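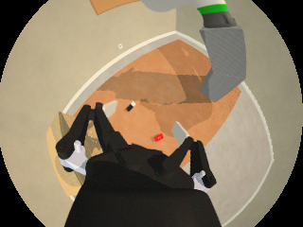 Ruairi Rankin asks whether the pre-run check can be cut to one page, as the Jekix team lost most of the lunch hour to paperwork last month. The short version is yes for the simulator and no for the real arms. Both lists are below with comments from the December inspection.

Wostivstead Robotics Club
Pre-run safety checklist, two-arm table task

Part A: Simulator runs

A1. Correct project file loaded and saved under the team's own name.
OK. Jekix had two copies with the same name. One has been deleted.

A2. Simulator set to "not connected" before the program is started.
OK. Please read this out loud to your partner. The setting is easy to miss on the small monitors.

A3. Speed limit set to 40 per cent or lower.
Fail at first check. Clollel had 95, left over from a timing test. Reset and checked again – OK.

A4. Both arms given a clear starting position, away from each other.
OK for both teams.

A5. Gripper opens and closes fully once before any object is approached.
OK.

A6. Any contact between the two arms written in the log, even a light one.
Partly done. Clollel wrote "bumped again" with no time or step number. That is no use to the next pair. Write the step number.

A7. Program run from start to finish three times without a change before it is put forward for the real arms.
Jekix: done. Clollel: two out of three, to be repeated.

Part B: Real arms

B1. Emergency stop pressed and released, both arms.
OK. The left button is stiff. It works, but it needs a firm push. Added to the repair list.

B2. Floor tape in place and readable.
Needs work. The tape by the door side has lifted. Replace before the next session.

B3. Table locked and does not rock.
OK after one foot was turned down.

B4. Cables clear of the joints through the full range of movement.
OK on the right arm. On the left arm the cable tie nearest the wrist was missing – replaced on the spot.

B5. Finger screws tight.
OK.

B6. Long hair tied back, lanyards off, sleeves rolled.
Two lanyards removed. Hooks are by the sink.

B7. One person on the stop button who has no other job.
Fail. The Jekix button holder was also filming. Run stopped and started again with a fourth member.

B8. Run counter noted.
2,010 at start, 81 added since the previous inspection. Grease is due under the Pellegrini service sheet, which is kept in the drawer under the printer.

Still to do
Floor tape, door side – before anyone uses Part B.
Left stop button – report to Pellegrini.
Clollel to repeat A7 and bring the log.
Part A to be printed on one side and put in each team folder. Part B stays at two pages and is signed by both partners.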